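3.2 Materials and Shape Judgments

The most exciting result of the Davcombe study came from the simplest task. We asked 171 adults to look at computer-rendered views and tell us, in their own words, what shape they saw when part of an object was hidden. People were remarkably willing to finish a curve. When only a dome was showing, most wrote "egg" or "ball" with no hesitation at all, and they did so faster when the surface was glossy. A bright highlight seems to work as a strong hint that the surface keeps on bending out of sight.

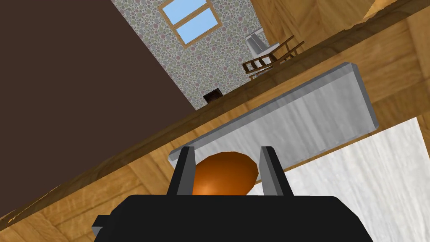 Figure 4. Rendered view with a partly hidden, glossy orange object and a long gray slab behind it.

This fits nicely with the earlier Kauppinen drawing task, in which children filled in missing outlines with smooth arcs long before they could name the shapes. Our adults gave 467 written answers in total, and we were delighted by how rich they were. Many included a guess about weight or texture, which we had never asked for.

Flat surfaces told a different story. With few curves to go on, people leaned on small changes in shade to judge where one face ended and the next began. The answers grew longer here — and far more varied. We scored them on the Prodmont scale, which runs from 1 to 9, and agreement between raters stayed high even for the vaguest replies.
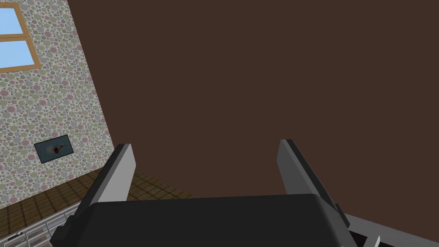

Figure 5. Rendered view with flat faces in two tones of gray and softly rounded dark corners.

Of the answers about flat surfaces, 221 mentioned light or shadow directly. We take this as a very promising sign for the Fellex model of shading, and Section 3.3 tests it with moving light sources.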